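Rapport de projet - Le meuble en kit et la promesse du réemploi

Notre groupe devait vérifier une affirmation de l'enseigne Kovance : ses meubles d'occasion se revendraient « presque tous ». Le chiffre avancé est de 3000 annonces suivies. Nous n'avons jamais pu consulter la liste.

## Ce que nous avons relevé

Sur le site Mollon, nous avons lu 436 annonces d'étagères. La plupart restent en ligne plus de deux semaines, et une annonce retirée ne prouve aucune vente - le vendeur a pu se lasser.

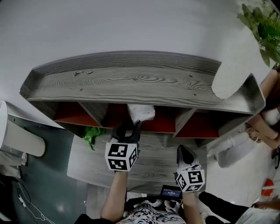
Le prix demandé pose un autre problème. Kovance le confond avec le prix payé, ce qui gonfle forcément la valeur de revente affichée dans sa brochure d'avril.

## Limites

L'étude Virág, souvent citée, repose sur 4 villes, dont 2 seulement sont nommées. Nous l'avons gardée faute de mieux.
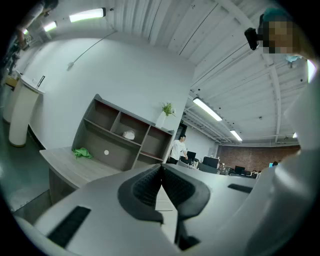 Reste la question du transport, absente de toutes nos sources. Sans elle, parler de bilan écologique positif nous paraît prématuré, et nous avons retiré cette phrase de notre introduction.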